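Workshop notebook, Droltton room
6/2/21

Okay, back on the boundary exercise. I promised myself I'd write this up the same day for once, so it's going in before dinner and it'll be messy.

Quick recap for anyone reading over my shoulder: the tabletop exercise is the Montes Strait one, two made-up coastal states (Rarora on the north shore, Lultivar on the south) and a line down the middle that they've never agreed on. Players run a coast guard each, plus a foreign ministry each, and we see how long it takes before somebody does something they can't take back.
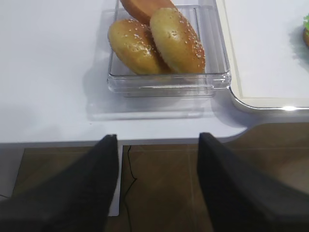
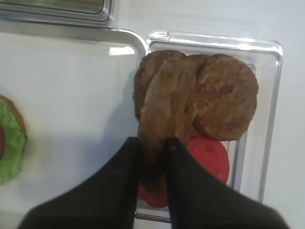

Buns and a toy patty.

The first move by Lultivar was way too strong, according to one of the notes left on the shared sheet, which went on to say that sending a cutter past the line on turn 2 leaves Rarora no choice except to answer with a ship of its own, so the ministries may as well go home. Then a second line from the same person: why would a foreign ministry ever find out about a patrol after it's already in the water? Fair! I've been chewing on that all afternoon and I think the complaint is right, though I don't agree with the fix they wanted (a flat ban on crossing before turn 5). Real crossings happen early. They happen when a fishing boat gets towed, or when the weather pushes somebody over, and the paperwork catches up later. I want that in the game.

So what I did was mess with the order of play. Old order was coast guards, then ministries, then the news card. New order is news card, ministries, coast guards, and then a short second slot for the ministries where they can only send one message, one sentence, no attachments. Ran it solo with both sides played by me, which is a terrible way to test anything, but it did slow things down. The first crossing came on turn 4 and it was a fishing protection run, no guns uncovered, and Rarora's ministry had its one sentence ready. I had them write "We saw you and we're logging it." Kind of love that.

Things that got worse: the news card is now too powerful. If you pull the fuel price card first, both sides just sit in port for a whole turn and it's dull. Took that one out of the deck for the moment. Also the press role has nothing to do in the second slot, so I need to give them a question or something.

Scoring. Still on 1,000 points of public patience per side, and every incident takes a bite out of it. My Rarora run finished at 1,029, which should not be possible (you're not supposed to gain patience by being crossed!). Went back through and found it: the rally effect pays out before the incident cost gets taken off, and if the cost is waived because the ship turned around, you just keep the bonus. Swapped the two lines in the rules. Haven't rerun it yet.

Then the map. I'm going back and forth about whether to print the disputed line at all. With a line on the paper everybody argues about millimeters, and I've watched a table burn most of an hour on whether a counter was touching it. Without one, each side carries its own chart with its own line, and they only find out how far apart they are when ships meet. I like the second way a lot more, but it means the umpire has to hold both charts plus the true positions, and that's a lot of tracing paper. The zone between the two claims is around 12 miles wide at the east end and pinches down to nothing at the lighthouse, so maybe the umpire only needs the east sheet in detail. Try that.

Fishing boats need to be dumber. Right now I move them like they've read the treaty. They should go where the fish card says and nowhere else, and if that's the wrong side of the line, well, that's the exercise.

To do before the July run:
rerun Rarora with the fixed rally rule
rewrite the news deck, leave fuel out
give press a job in the second slot
two charts, no printed line, umpire sheet for the east end only
ask whether anyone minds a third ministry player on the Lultivar side, it felt thin

Also the hotline rule. I keep forgetting we have one. It's on page 6 and says either side can call at any time, and in all the runs so far it's been used, I think, never. Either it costs too much or people don't know it's there. Going to put a card in front of each player with the word PHONE on it and see what that does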